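Baskets First, Then the Shelf: Kartini Wibisono on Play Groceries

Coffee was already poured when I got to Sarari. Kartini Wibisono was on her second cup and on the phone, waving me at a stool with a bag of plastic onions on it. I moved the onions. She hung up, moved them again, to a different place, and we started.

She sets up pretend stores. Little grocery corners, mostly for daycares and libraries, a few for waiting rooms. Play food, baskets, a shelf, a counter, some wall behind it. She has been at it 13 years, the last 6 in the Andier building, ground floor, next to the key cutter.

"People call and ask for toys," she says. "I tell them, ok, but where does the stuff go after? Because that's what you're buying. Where it goes after."

So we talk about baskets. A lot, more than I planned.

She wants plastic. Wicker looks nice for a month, then it sheds, then somebody chews it. Wire catches sleeves. Plastic goes in the sink. She likes them low enough that a four-year-old can see over the rim and she likes color, strong color, so a kid can be told "the blue one" and go. "If I say the produce basket, half of them don't know what produce is. Blue they know."

What goes in a basket? Anything with an odd shape, she says. Corn, eggplant, a drumstick, a croissant. Things that roll. Things that won't stack no matter what you do to them. "Corn is the worst. Corn on a shelf is corn on the floor."

And the shelf is for bags and boxes. Flat things with a front. Candy bags go on the lower part in her stores, which surprised me, I'd have put candy up high the way my mother did.

"No no. It's pretend. There's no reason to keep it from them! Put it low, they can get it, they can put it back. They put it back more if it's low. Up high they pull it down and the whole row comes with it and then they walk away."

She had a client at a library in Pummont who did it the other way. Candy on top, cans at the bottom. Kartini went back in September and found every bag wedged behind the unit. She says she counted this as a win in the argument but did not say so to the librarian. (She has now said it to me. Sorry, Pummont.)

The phone goes again. She looks at it, lets it ring.

I ask about full baskets. My own kid's play kitchen is a heap, everything in one tub, and you have to tip it out to find the toast. Kartini makes a face at "tub."

"Too deep. Same food in two baskets, fine. One big tub, forget it. They dump it, they have to, there's no other way to see the bottom." Her standard set runs to 37 pieces. The supplier's full set is 105 and she won't put all of it out, ever, she rotates. Some live in a closet. The closet has its own labels, which she shows me, and it is honestly neater than my office. Neater than my house.

Does she sort by food group? Fruit with fruit?

"At first I did. I was very strict. I had a chart." She laughs. "Then I watched. A kid who's three doesn't sort by fruit. He sorts by, this one's mine. So now I say two baskets, and the rule is food goes in a basket. Finished. If the corn is with the donuts I don't lose any sleep."

Older ones are different. Six, seven, they want rules, they'll invent them if you don't. She's seen kids line up the bags by color, price them, refuse to sell the last one. One girl ran the counter so hard the other kids formed a line for it, a real line, and the teacher had to tell her to close for lunch.

We get on to the counter. Here she has opinions and I can't type fast enough. Dark surface, she says. She wants play food on something dark, with a bit of pattern in it, a stone look, veins, because it makes the colors jump and hides crumbs from the actual snacks that always, always end up in there. White counters she hates. "Every fingerprint. And a white egg on a white counter, where is it? Gone."

Pale on the walls though. Dark counter, pale walls. She's fond of a big soft print, circles, ovals, that kind of thing, nothing with pictures of food on it. The food should be the only food. I wrote that down twice for some reason.

"Wallpaper with little strawberries on it — they try to pick them off. I have paid for that wallpaper."

How does she do wallpaper in a place with sticky hands? Wipeable kind, and she goes over the seams with a card before it sets, and she keeps the leftover roll on site so there's a patch when it's needed. It will be needed. She had a partner for a while, Govindasamy, who did all the hanging and was very good and very slow, and has since gone into kitchens for grown ups. They still trade samples. There was a stack of them on the windowsill, curling.

I asked the tidying question, the one everybody sends me. How do you get them to do it.

Kartini thinks about this one. Then: "Baskets first. Then the shelf." Her reasoning, as far as I got it down: the loose stuff is quick, it goes in by the handful and the counter clears fast and they can see it clearing. Bags are slow. Bags have to stand up. If you begin with the bags everyone is bored before the counter looks any different. So, baskets, then bags, front row last, faces out if you're lucky. No song. She's firm on no song.

"And leave the baskets at the back of the counter, not the front. Front gets knocked. Back and kind of in the middle, so both ends can reach."

Anything she'd never buy again? Velcro fruit, the kind you cut. Fills with lint, stops sticking, then it's just halves. Tiny shakers. Anything with a sticker for a label, it'll be off by the weekend. She'd rather have a plain bag than one with a peeling picture on it. And money. She's stopped putting out play money alltogether, it ends up in shoes.

What would she spend on, then? The shelf. Heavy enough it doesn't walk, compartments open at the front, nothing with a door. Doors are fingers. That's all she said about doors.

I had more on my list, storage bags, washing, whether felt food counts. We didn't get to it. A delivery came, two boxes, she was into the first with a key before the driver was back at the van. Eggplants. She held one up at me. "Look at that. That's a good eggplant." It was, it had a proper stem on it and everything.

I let myself out. Took the wrong umbrella, will bring it back.

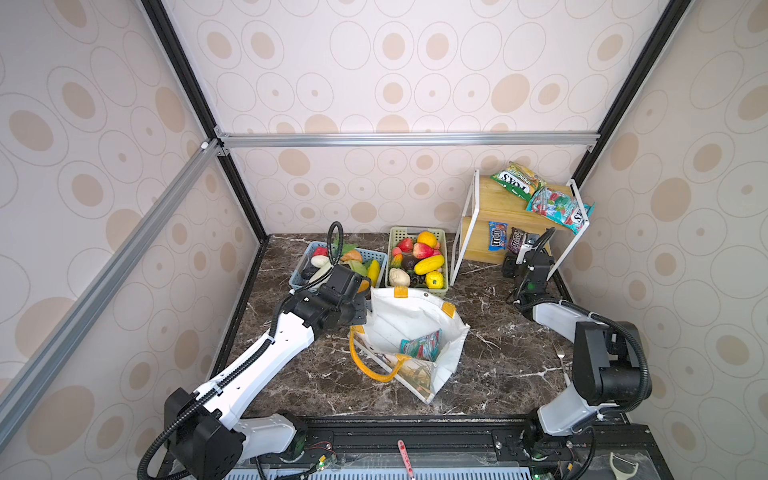 Arif Nair
Staff writer, Home & Play

Arif covers small rooms and what gets put in them. He is working on a follow-up about washing play food (dishwasher, top rack, yes or no) and would like to hear from anyone who has melted something.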